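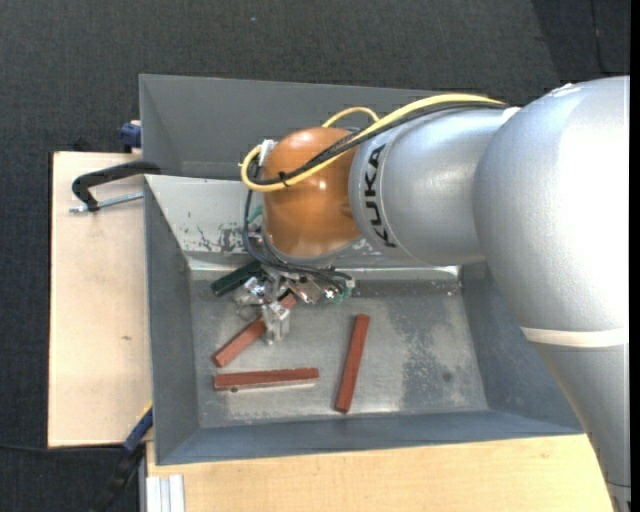

The KUKA over the bin, with three of the red bars and one green.

Workshop notes > Robots > Faults

The cable that only failed on one side of the bin

August 2025 | 14 comments

The bin-picking cell lost its grip signal for most of last month and I have finally got to the bottom of it. I am writing it up partly because I searched for the same symptoms and found very little, and partly because one of the stops was closer to a proper accident than I would like.

The job is simple enough to describe. Bars lie in a metal bin in no particular order, the arm looks up where one is, goes down, closes the gripper on it and takes it out. We call the project Corkach, after the street the old unit was on. The bars are painted so that we can tell the batches apart. The bin is clamped down so it doesn't creep when a finger catches the wall, which it does more often than I put in the reports.

The first sign of trouble was a message saying the gripper was not closed when it clearly was. I was standing next to it at the time. The bar was held, the fingers were shut, and the program was waiting for a signal that didn't come. After the timeout it treated the pick as missed, opened the gripper and dropped the bar back in the bin from a small height. It then carried on as normal and the next seven picks were fine.

I did what most people would do and blamed the sensor. I cleaned it, moved it slightly, then swapped it for a new one from Camex. The fault went away for two days and came back. I then blamed the input card and moved the signal to a spare channel. That made no difference at all. I spent a whole afternoon on the program, looking for somewhere the signal was being read too early, and found one place where it was. I corrected that and was quite pleased with myself until the fault came back the next morning.

What I should have done from the start was write down where the arm was each time. The log keeps the position of every pick, so I went back through it. In 173 picks there had been 21 false misses, and every one of them was on bars lying at a steep angle near one end of the bin. To reach those the wrist has to turn almost as far as it will go. On bars in the middle of the bin, or at the other end, there was not a single miss.

Once I knew that, it was a quick job to find. I put the arm in manual at low speed, turned the wrist to the far end of its travel and watched the input. It flickered, then dropped out. I turned it back and the input returned. The sensor wire was being pulled tight in the last part of the turn, and inside the sleeve one core had broken. The two ends touched when the cable was relaxed and parted when it was stretched. From the outside it looked perfect.

The cause was my own tie. When we fitted the gripper I had tied the thin cables in with the thick one to keep everything tidy, and I had pulled the tie up hard. A cable that goes round a wrist needs to be able to slide a bit. Mine couldn't, so all of the bending happened in one short length next to the tie, thousands of times over.

Now the part I am less happy about. A false miss drops the bar back in the bin, and I had been treating that as an annoyance. On one occasion the signal failed later, after the lift, when the arm was already moving sideways. The program decided it was holding nothing and opened the gripper to get ready for the next pick. The bar came down on the edge of the bin, bounced out and slid across the floor. I was outside the marked area and it didn't reach me. It stopped well short, but it was a solid bar and I had been leaning over that side to look at a clamp not long before.

So there are two separate faults. One was a broken wire. The other was a program that opened the gripper in mid-air on the strength of one missing signal, and that second one was there from the first day. It would have stayed there if the wire had been sound.

Changes so far:

The sensor cable has been replaced with a high-flex type from Nomura. It cost more than I wanted to pay.

The ties are now loose enough to push a finger under, and I have left a longer loop at the wrist.

If the closed signal is lost while the arm is above the bin, the arm stops and holds. The gripper stays shut until someone comes to look. It can only open at the drop-off point or right down at pick height.

Reaching over the bin to look at things is now done with the cell stopped and locked off. That was always the rule. I had let it slide during testing.

I ran the wrist from end to end 30 times at low speed with the new cable and the input stayed steady, and since then there have been no false misses. I don't take that as proof. The old cable lasted from November before it gave any trouble, so I have put a reminder in to check the core again well before this one gets to the same age.

The stop-and-hold change has brought a small problem of its own. When it trips, you are left with an arm holding a bar in the air and no tidy way to get it down. At the moment I jog it back over the bin by hand and lower it, and that is slow. Pasent, who supplied the gripper, say there is a setting that keeps it clamped through a restart. I haven't tried it yet.

14 comments | 9 shares

Recent posts
Clamping a sheet-metal bin so that it stays put
Why I stopped using glossy paint on test bars
Reading the position log without losing a day to it
Gripper fingers, second attempt
Moving out of the Corkach unit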